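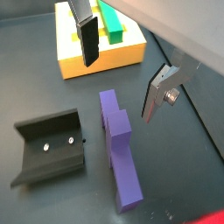

Louro: Teaching an Arm to Put Blocks Where They Go
Final report, Robotics Project Course, Foltham
1 July 2023

Summary

Our team of four proposed, back in March, to build a system that could assemble a small structure from colored blocks without a person touching anything. We delivered a system that can place one block on one base and is fairly good at it. The proposal is attached as Appendix A for anyone who enjoys fiction.

1. What we set out to do

The original plan had three stages: pick up a block from anywhere on the table, place it on the base in the right orientation, and repeat until the structure was finished. Stage three was dropped in week four. Stage one was reduced to "anywhere on the table that the wrist camera can see from its starting position," a much smaller table than the one we own.

We named the project Louro before any of it worked. The control software it sits on is called Vatora and was written by last year's class, who left it to us with a single page of notes, half of them about the printer.

2. Setup

The arm is mounted over a dark gray table and carries a two-finger gripper with black pads. The camera rides at the wrist, so it sees the work from above at a steep angle, with the fingers always partly in view. We liked this in theory. In practice the finger is between the camera and the block at exactly the moment you most want to look at the block.

The parts used in testing were the green block, the stepped purple one, and the base with the white top and orange front. The green block was our standard part because it is long, straight and bright. The purple one was supposed to be the hard case, and it took the job seriously. Its raised middle section throws off any grasp planned from the outline alone, and we lost most of two weeks finding this out.

3. Method

We recorded 156 placements driven by hand with the controller and used them to train the placement policy. Of these, 53 had to be thrown away. A few had bad timestamps. The rest were simply bad driving, and we have agreed as a team not to sort them by driver.

Each trial started with the green block lying crooked on the base, and the arm had to grip it, turn it square and let go. We scored a trial as a success if the block ended up flat on the white top and within two degrees of square. An earlier version of this report had a looser standard and better results.

4. Results

The green block went well once we slowed the final approach to half speed. Most failures came from the gripper closing on one end and spinning the block around like a compass needle. Adding a short pause before closing helped, and we can't fully explain why. The advisor has asked us to explain why. See Section 6.

The purple block never passed. The policy grips it confidently at the step, lifts, and tilts it. We tried two fixes, a wider opening and a lower grasp height, and the second made it worse.

5. Lighting

The front of the base catches the light and looks much warmer to the camera than it does to us. Our color threshold was tuned on a cloudy afternoon and fell apart the first sunny morning. We now set it again at the start of every session. The blinds were ordered through Storel and are still on order.

6. Open items

Explain the pause. Retrain with the purple block in a wider range of poses. Write better notes for next year's class than the ones we got; so far we have a page and a quarter, none of it about the printer.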